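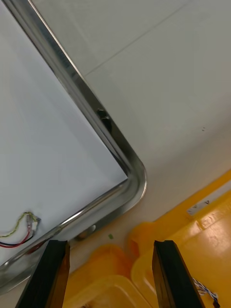
What an Open Day Ought to Show

Opinion, by Danica Omerović
April 10, 2020

The open day at the Drirton works was held in December, and I attended as one of the invited representatives of the regional training council. I have since been asked to put my views in writing. They concern the manner in which automation is shown to the public, a matter to which institutions such as ours have given too little thought.

The programme listed a tour of the paint line, an address by the plant manager, Senad Spahić, and a demonstration of robotic wire handling in the assembly bay. The first two went as such things usually go. The third deserves comment.

Wiring is awkward work for a machine. A casting has one shape and keeps it; a wire does not. At the station we visited, the work was a white panel in a tubular metal frame, with red and black leads and a twisted yellow-green pair running to one small white connector. Yellow plastic containers stood close by. Any apprentice would have recognized the job at once, and I suspect a good many visitors were disappointed by it. They had come past the paint line, which is loud and colourful, and were now asked to stand quietly before a gripper and a few thin wires.

I was not disappointed. In my judgement it was the most honest part of the day.

Public demonstrations of robots have for years favoured spectacle. Arms pour drinks, stack cups and wave at children. The visitor leaves entertained and knows no more about manufacturing labour than before. The organizers at Drirton chose a task that is slow, fussy and paid by the hour in plants across the country, and they let people watch it at its proper pace. Vesela Popescu, who led the session, answered questions plainly and declined to estimate when such a station might run unattended. I thought the better of her for it.

My criticism lies elsewhere. The day drew 796 visitors, and the assembly bay was allotted the shortest slot in the programme. Groups were moved along before the more serious questions could be put -- who inspects the work, who answers for a faulty connection, what becomes of the people now employed at the bench. Dragica Leka, an assembler with long service at the plant, was present but had no formal part in the proceedings. I spoke with her afterward at the coffee table and learned more in that conversation than from the printed brochure, of which 1000 copies had been ordered.

An employer that opens its doors has undertaken to inform its neighbours. That undertaking is poorly met when the workers whose trade is under discussion stand at the back of the room. I would recommend that at any future open day an experienced assembler share the floor with the engineers, and that the question period be at least as long as the demonstration. The manager's address could be shortened to make room.

The council will consider its own position on plant visits at its next meeting. Members who wish to see my full notes may request them from the office.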